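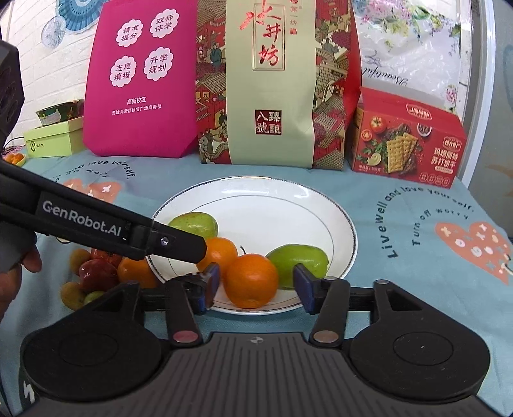
I was hired at Gunivberg to pack fruit boxes, and for a good while that's what I did. You took a crate from the left, you looked at what was in it, you put the nice ones in a box and the sad ones in a tub, and at half past ten you had a biscuit. In May the job title changed to "handling demonstrator". The biscuit stayed where it was.

What a handling demonstrator does is pick up an orange with a pair of grippers so that a machine called Urko can learn to do it later without me. One in each hand, like a lobster. The target is 200 good picks before lunch, and a good pick is one where the fruit goes up, travels a bit and comes down on a plate without rolling off to start a new life somewhere else. I have packed fruit for years and was quietly confident. My first morning's score was 3.

The trouble is that hands know things they've never bothered to tell you. I can feel a soft pear through a glove, and I couldn't have told you how. With the gripper I have to look, think, squeeze, and think again, which makes me exactly as clever as a toddler with a peg. Oranges are forgiving. Anything small and smooth is out to get you.
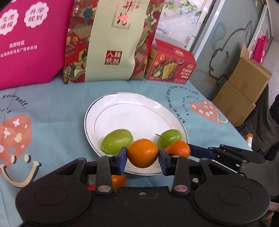
Wilma Vanhove reckoned I was making too much of it, and told me over the tea urn that she'd trained five new starters in her time, every one of whom had been paid more than her by Christmas, so training something that didn't want a parking space was a step up. I had no answer to that and went back to my oranges.

She has a point about the parking. What bothers me is a smaller thing, and I've had trouble putting it to anyone in a meeting. On the old line we talked. You could pack and gossip at once, and most of what I know about Peter Danko's divorce I learned over satsumas. Now you have to concentrate, so the room is dead quiet apart from clicking and the odd swear word. Management have noticed the quiet and are very pleased with it.

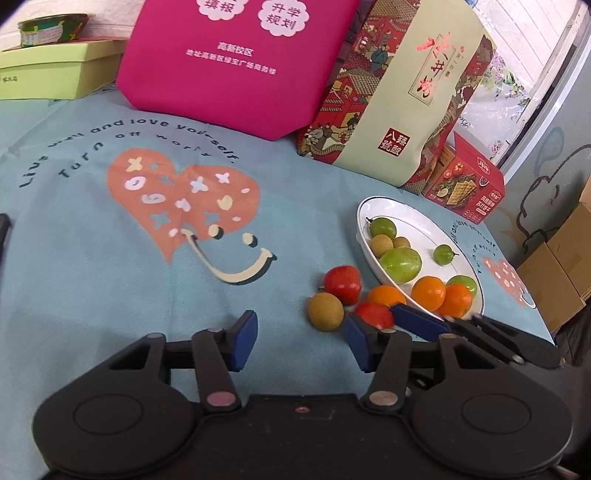
Peter himself is all for the change. His wrists gave out on the old line two winters ago and he's been on labels ever since, and if Urko takes the heavy crates he'll be able to come back to a proper bench. I can't argue with a man's wrists. I did ask who'd be standing at the other benches by then, and was told there would be a slide about it. The slide had a green arrow on it, going up.

My latest total is 912 for the fortnight, all told, and I've been asked to show the new intake how to hold the thing. Elbows in, don't grip as though it owes you money, let go slowly. It's the same advice I was given about fruit.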